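Teaching the arm to fill a divider tray: a club session plan

Matúš Ďurica, Clinach Robotics Club

We use this exercise with members who have finished the jogging and homing sheets. It takes two evenings. By the end each pair should have a program that picks a packet, carries it to a tray and lowers it into a chosen compartment.

What you need

One arm with the two-finger gripper fitted, a laptop with the Burero control software, a cardboard divider tray and a handful of small wrapped packets. Snack packets are fine for this. Avoid anything in a glass jar.

Step 1: Fix the tray

Put the tray near the front corner of the table, on the side closest to the arm. Square it to the table edge and tape it down. If the tray shifts by even a few millimetres, every position you have taught will be wrong.

Number the compartments on paper before you start. Ours has two columns of five, so we call them A1 to A5 and B1 to B5. Start with the column nearer the arm.

Step 2: Teach the positions

Each compartment needs two points, one above it and one inside it. Set the upper point 77 mm above the top of the cardboard. Move there first, check that the fingers are lined up with the long side of the opening, then come down slowly and save the lower point.

Keep one person at the laptop and one watching the gripper. The watcher says stop, and the person at the keys stops at once. Swap over after each column.

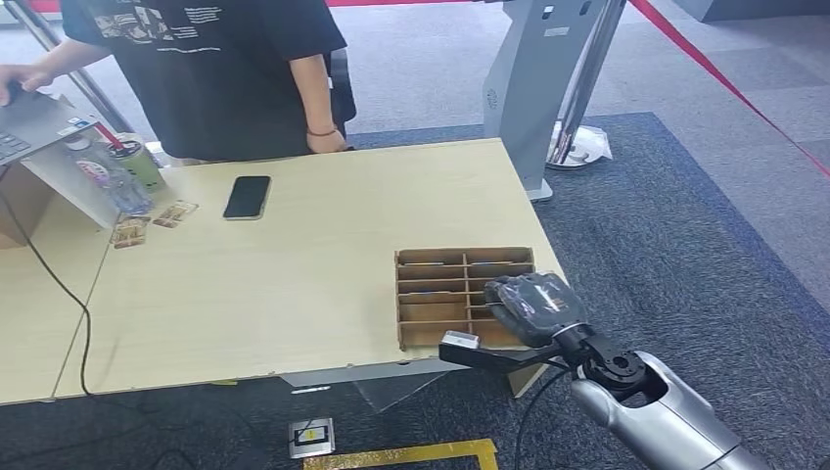 Speed matters less than people expect. Leave it at 40 per cent until all ten compartments have worked twice in a row. Going faster makes the packet swing in the fingers, and it then catches on a partition.

Step 3: Set the grip

Soft wrappers slip if the fingers close too gently and burst if they close too hard. Burero's grip setting runs from 0 to 1,000. Begin at 116 and go up in small steps. Lift the packet, wait for a count of five, and look for any sliding before you move sideways.

Step 4: Release and back off

Open the fingers only as far as the partitions allow -- fully open, they will push the cardboard walls apart. Go straight up to the upper point before making any other move.

Common faults

Packet lands across two compartments: the upper point is off to one side. Teach it again.

Tray lifts with the gripper: the fingers have caught a partition. Press stop, open by hand and check the lower point.

Cable pulls tight at the far column: give it more slack at the wrist and run the move again without a packet.

Save your file with both surnames in the title and copy it to the Jurčo folder before you go. The Zidport round in February uses the same task with a different tray, so keep your notes.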